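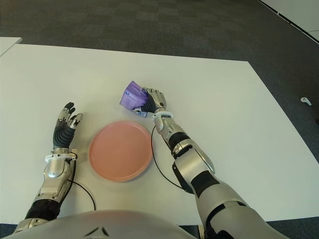 Tissue packet and pink plate, Drurnow demonstration table

Minutes of the open day group, May

Chair: Ans Kuipers
Apologies: Sepúlveda

1. Minutes of the last meeting
Agreed, with the spelling of Jiltitz corrected under item 4.

2. Visit to Floletti
The chair reported on the visit. Eleven members went. They were met at 2 pm and taken to see the two-armed robot, Drurnow, at a white table. The work shown was handling household items, mainly a soft purple packet of tissues and a pink plate. Floletti's staff said soft packets are harder than boxes because they change shape when held.

Members asked about the hands. The fingers are jointed separately and have black tips. 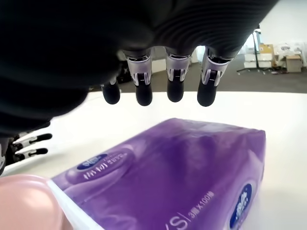
The packet is an ordinary one, marked three-ply with 100 sheets, and staff said they use things straight from the shop. A question on running costs was not answered on the day. Floletti will write.

Two members felt the talk beforehand was too long. The chair will pass this on.

3. Our own open day
Floletti has offered to bring Drurnow to the hall. It would need a table, a clear floor and five minutes between showings. Jiltitz to check the sockets on the stage side. Groups to be limited to 21 people. Agreed to print 300 leaflets, the wording to come from Sepúlveda.

4. Travel
Coach receipt received from Jiltitz and passed for payment.

5. Any other business
The side door still sticks. Carried over.

The meeting closed at 9.05 pm. Next meeting in June, same room.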